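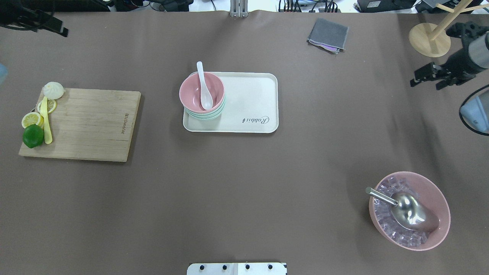
Would it be simpler to store the bowls on the shelf and the play food in a bin, one reader asked in June, and to skip the boards and trays completely? The same message pointed out that a flat board takes up more table than anything placed on it, and that a stack of bowls stays put without a tray.

Both points are correct as far as storage goes. Layout is a different matter. In the Prurnness table settings, a board or tray marks a zone, and small items are assigned to the zone first and to a position second. Food goes with the board. Bowls and the soup spoon go with the tray, the spoon stored in the top bowl. Ice cubes are kept in the pink basin and do not share it with anything else.

Layout 12 in the Vemside series is a preparation board, tableware, and a drinks area on one long table. The inventory behind the series holds 934 pieces, play food and real tableware together. It does not cover furniture.

Cutting board, food side

The board is the fixed point of the layout. The lemon slices, the lime and the yellow knife form one group and are logged under one line. The bun is logged separately as cooked food but stays on the board.

Pieces may overhang the board. A lemon slice partly on the table is still counted as being on the board as long as it touches it. Earlier versions of the list had no rule for this, and the same arrangement was sometimes recorded two ways.

Table, drinks side

Cups are held in a wire rack at one corner and bottles in a second rack beside it. The two racks are listed as separate items. Cup lids have their own line and are not stored with the cups, so a lid may be on the table with no cup near it. 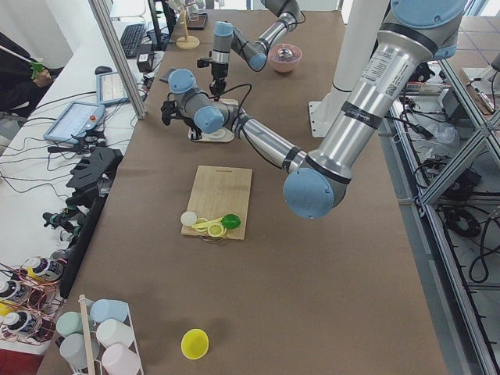
Pastel cups in the white rack, bottles in the red-and-white one. Yellow lid on the open table.

Color is recorded for cups and bowls only. The terms in use are pink, mint, light blue, white, gray and yellow. Linis, the list we used before this one, allowed free text in the color field and ended up with several names for the same green. Those entries have been merged.

Glassware and mug tree

Stemware is stored lying down in a metal wire tray. Upright storage takes less room but needs a taller shelf, and the stems are easier to catch with a sleeve. The tray is placed at a corner, with the mug tree nearby. An empty mug tree is a valid state and is entered as such – the field is not left blank. 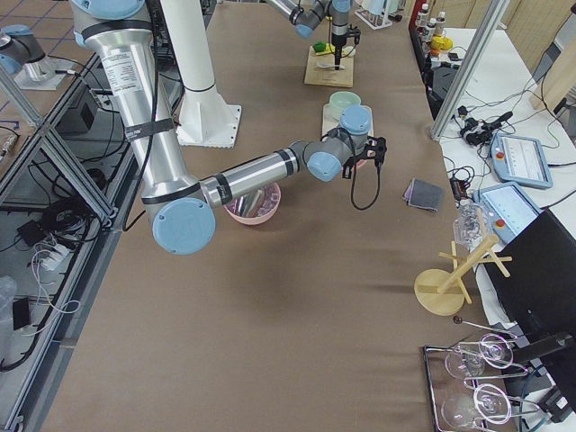 PRITCHARD

Wine glasses on their sides in the wire tray, next to the mug tree and a clear glass cup with an embossed surface. The folded gray cloth is listed under linens and can be placed anywhere on the free half of the table.

Metal utensils are kept in a pink bowl. The white spoon is a separate entry and may be moved to the board.

Item numbers from 3000 up are reserved for cloths and paper goods. Replacements keep the number of the piece they replace, with the letter R added.

List last revised Aug 2, 2021.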